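From the Hamdy House Sewing Room: The Great Unfolding

Members who came in during June will have noticed that the pattern chest was no longer where it had stood since we moved in. It has gone to the Jusau room, where it blocks a different door. Moving it meant emptying it, and emptying it meant opening drawers that several of us had been walking past with our eyes politely averted.

Most of what came out was paper. There were patterns for coats, patterns for curtains, a pattern for something with three sleeves, and a great many large white sheets with nothing on them at all, folded up small by someone who must have believed they would one day be unfolded. That day has come. The plain sheets are now our drafting paper for the autumn, and we have been getting them flat, or what passes for flat in this building.

Abdelilah Ouali has taken charge. He used to hang wallpaper for a living and regards the rest of us as people who should not be left alone with a roll of anything. His view is that paper remembers. Fold it once and it will spend the rest of its life trying to get back to that shape, rather like my brother-in-law and the sofa.

The work surface matters more than you would think. It wants to be pale, wide and bare, and clear of mugs, tins of pins, and the biscuit plate, which has been moved to the windowsill under protest. Thin grey lines running across a white surface are a mixed blessing when you are trying to lay something square. They are handy if your paper agrees with them and maddening if it doesn't.
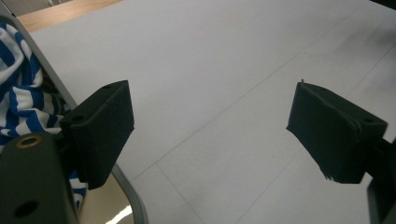
What to do with a creased sheet

Open it out one fold at a time. Do not seize two corners and flap it like a tablecloth, however satisfying that is. Abdelilah has views on flapping and will share them.

Turn it so the ridges point upwards and smooth from the middle towards the edges with a dry forearm. Sleeves up, watches off. If you have just eaten a jam tart, somebody else can do it.

A cool iron with a clean cotton cloth laid over the paper will persuade most folds. Keep the steam off. We tried steam on a spare sheet and got something resembling a poppadom.

Then leave it under the big cutting boards overnight. Anyone who lifts a board to see how it is getting on has to start again, and yes, we can tell.

Some creases are going nowhere. A long diagonal one with a shorter one running into it will leave you with a narrow wedge between them, and that wedge has a mind of its own. The sheet rises here and dips there, and each part catches the light a little differently, some of it nearly blue and some of it the grey of an old vest. You can spend an evening chasing the bump from one side to the other. I did, and I should like the evening back.

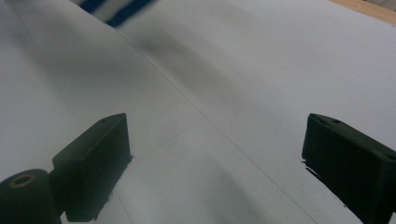
When to give up

If a crease still stands proud after a night under the boards, mark the sheet with a pencil cross in one corner and put it on the Idelon shelf. Those sheets are perfectly good for collars, cuffs, pocket flaps and anything else small enough to fit between the folds. They are no use for a full skirt, as the person who drafted one in spring discovered when her hem came out with a step in it. She has asked not to be named and has worn it twice.

Please don't refold anything. Flat sheets live in the wide bottom drawer, and the rest should be rolled round a cardboard tube with the pencil marks facing in. We have 8 tubes and would gladly take more. The ones from kitchen foil are too short, though thank you to everyone who has brought them.

The first drafting evening is on 9th July, when we shall be making a basic bodice block from the Pretell book. Bring a long ruler, a soft pencil and a rubber that rubs out. There is tea, and the biscuits are still on the windowsill.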